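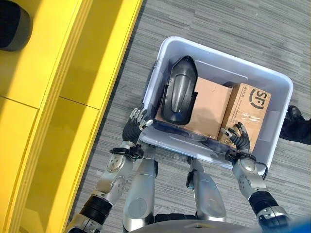
Pokusley: setup and upkeep notes

Hi! This is the README for Pokusley, the humanoid we use for the bin and parcel work at Dinsa. It covers getting the robot going, keeping the hands healthy and what we've fixed so far. I'm Mahlet Negash, I look after the hardware. Gemechu Birhane wrote the controller (we call it Piltow) and he's the one to ask about anything that prints a stack trace. Last big edit: December 2025.

What's in this folder

- piltow_config: joint limits, hand gains, camera settings
- calib: the hand calibration files, one per hand, please don't swap them (I did, it was a long afternoon)
- logs: 1,419 runs so far, failed ones included
- parts: my spares sheet, plus the Promano order forms

The usual work area

We run on the gray carpet tile next to the yellow cabinet. The standard load is a translucent white bin with a plain carton, an SF carton and the black molded shell. The left hand hooks over the rim and the right hand goes in for the boxes. Keep your feet well back once the arms are live, and that includes whoever is on the stop button!

The glossy yellow panels throw some nasty highlights into the head camera. If the bin rim keeps dropping out of detection, lock the exposure before you start fiddling with anything else.

Starting up

1. Check that both wrist cuffs are snug and the cables hang free. Leave enough slack for a full wrist turn.
2. Power the torso, wait for the fans to settle, then power the hands.
3. Start Piltow with the arms down. It'll refuse if they're up.
4. Run the open and close routine on each hand, left one first.
5. Load the calibration file and touch each fingertip to the rim. Contact should show up on every finger.

Looking after the hands

Every 50 runs I wipe the fingertips with a barely damp cloth, because tape residue gets on them and they start sticking to cardboard. Every 167 runs I go around the arm bolts with the torque driver. Please write it on the sheet when you do it, even if nothing was loose.

Repairs so far

- Right wrist cable: replaced in August. The old one had rubbed through where it loops out of the cuff. I now leave the loop a bit wider.
- Left index finger: slow to curl, new tendon fitted, recalibrated. Fine for 13 runs, then slow again, so I shortened the tendon a touch and it's been good.
- Right knee cover: one screw stripped. Works okay, replacement is on order.

Known problems

Piltow sometimes loses the left hand after a long pause. Restarting the hand driver brings it back, no need to reboot the whole robot. Gemechu has a fix on his branch but I haven't tried it with both hands loaded yet.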